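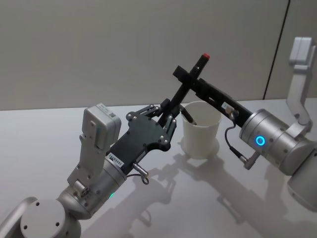 Photograph: Leandro Ulloa, Feltard Technical Services

Comparing two grippers with the marker and cup task

Guidance for laboratory staff and visiting students

This page sets out the procedure used at Feltard to compare a pair of grippers fitted to facing arms. It applies to the bench in the Flustport building and replaces the sheet issued last year. Staff should allow a full morning for one comparison.

The task is deliberately plain. Markers are moved between a gripper and a paper cup standing on a white tabletop. A marker is narrow and smooth, and a poor grip shows itself early.

Before you begin

1. Confirm that both arms are in the rest position and that the stop button is within reach of the operator.

2. Enter the label number of each gripper in the log. Left and right always mean left and right as seen by the operator.

3. Check the cable at each wrist. It should hang in a short loop with enough slack for a full turn of the wrist, and should stay clear of the fingers throughout.

4. Load profile 403 on the Bakke controller for both arms. Do not carry over settings from an earlier session.

Running the comparison

5. Stand the cup between the arms, where either gripper can reach the rim without full extension.

6. Close the left gripper on the black marker, leaving the red end free and pointing towards the cup. Keep the right gripper open and still while the hold is checked.
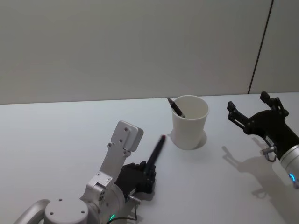

7. Hold the position for 109 seconds. Record any turning or sliding of the marker in the fingers, however slight.

8. Bring the right gripper to the marker and carry out the handover. The first gripper must not open until the second has reported a firm grip — a marker dropped at this stage counts as a failed attempt, even if it falls into the cup.

9. Return the marker to the cup and withdraw both grippers before starting the next attempt.

Picking from the cup

The second part of the comparison begins with the markers standing in the cup. It is the harder of the two, as the fingers must close on one marker without disturbing its neighbour or tipping the cup. Approach slowly from the side and pause with the fingertips just short of the rim.
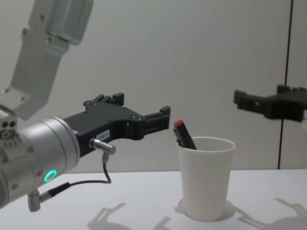 At the pause, the operator should judge the height of the fingertips by eye and compare it with the figure given by the controller. Where the two disagree, stop and repeat the calibration. Tadeo Yáñez holds the calibration block and should be asked for it in person.

Recording results

Enter each attempt on form 677, one line to an attempt, including those that were stopped early. Notes on noise, hesitation or marks left on the barrel belong in the remarks column. Completed forms are to be handed to Leandro Ulloa, who enters them in the Plernuletti record by the end of the same working day.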